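Section 5: Setting Up the Two-Arm Cell for the Sorting Task

Skalliscombe Robotics Club Handbook, revised 14 August 2019

Read this section before your first session on the cell, then read it again after your first session, when it will make more sense. You should already have passed the safety talk in Section 2 and signed the sheet. Signing the sheet on behalf of a friend is how Section 2 got so long.

You will need: the black bin, one screwdriver, a soft cloth, and a partner who is awake.

5.1 Powering up

1. Check that both arms are folded back toward their own sides. If they are leaning on each other, call the bench lead.

2. Walk the cables with your eyes, from the grippers down to the bases. The cable on each arm needs slack to bend with the elbow. A cable pulled tight will win an argument with a connector every time.

3. Keep one hand near the stop button and switch on the power. Your partner stands clear of the open side.

4. Start the Bitar control program and wait for it to find both arms. It takes its time. Clicking Start again opens a second copy, and the two copies do not get along.

5. Jog the right arm over the bin at low speed. Leave the left arm folded. 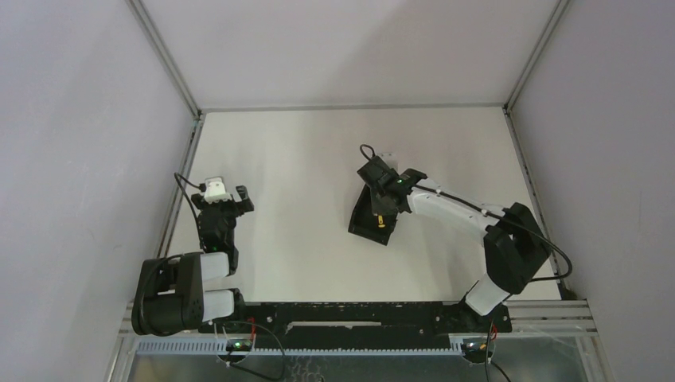

Figure 5-1. Right gripper over the bin, left arm folded back.

CAUTION: Never reach into the cell while either arm is live, even to straighten the bin. The bin can wait. It has no plans.

5.2 Checking the wrist cameras

Each team has lost at least one evening to a bad camera view, usually while blaming the code. Do this check first and blame the code later.

1. Clear the table of tools, bins, cookies and phones.

2. Open the gripper all the way and bring up the wrist view on the monitor.

3. Look for a finger in each lower corner, with a wide gap of bare table between them. If one finger takes up much more of the picture than the other, the camera mount has slipped. Loosen it, straighten it, tighten it, and look again.
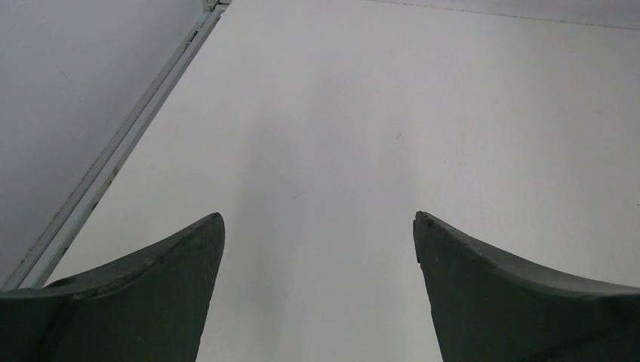 4. Learn the marks on the table. It has a fair number of scratches and specks, and the vision program has been known to fall in love with one of them. Wipe the surface with the cloth. Whatever stays put after wiping is a scratch and should be added to the ignore list.

5. Save the view under your team name. "Test" and "test2" are taken, as are "final" and "final_really".

NOTE: Soft shadows on the table are normal. If the program picks up a shadow as an object, raise the detection threshold by 5 and try again. Do not set it to 600 - Marius Surdu did that in March, and the arm declined to see anything at all.

5.3 Placing the bin and the tool

1. Stop the arms and cut the power before you put anything on the table.

2. Set the bin on the left side as the wrist camera sees it, opening up. A diagonal angle is fine, and good practice for your code.

3. Lay the screwdriver on bare table, well away from the bin, with the handle toward the gripper.

4. Power up again, open the gripper, and check the wrist view. You want to see the whole screwdriver. The near end of the bin may be hidden behind a finger, and the program can cope with that. 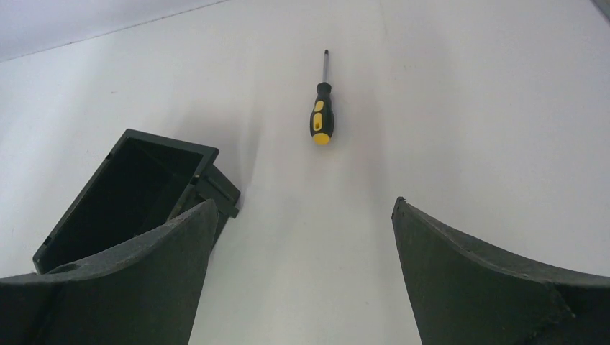

Figure 5-2. Wrist view with the bin and screwdriver in place.

5. Run the pick at low speed. The time limit is 3000 milliseconds per move, as in the Festadgate rules, but leave the limit off until your team has had five clean picks in a row.

CAUTION: If the gripper closes on the rim of the bin, press stop. Do not wait to see what happens. We have a drawer of things from people who waited.

5.4 If the pick fails

Gripper closes on air: repeat the camera check in 5.2.

Gripper closes on the table: stop, and have the bench lead reset the height.

Program reports success with the screwdriver still lying there: write it in the log and go on to Section 6, Calibration.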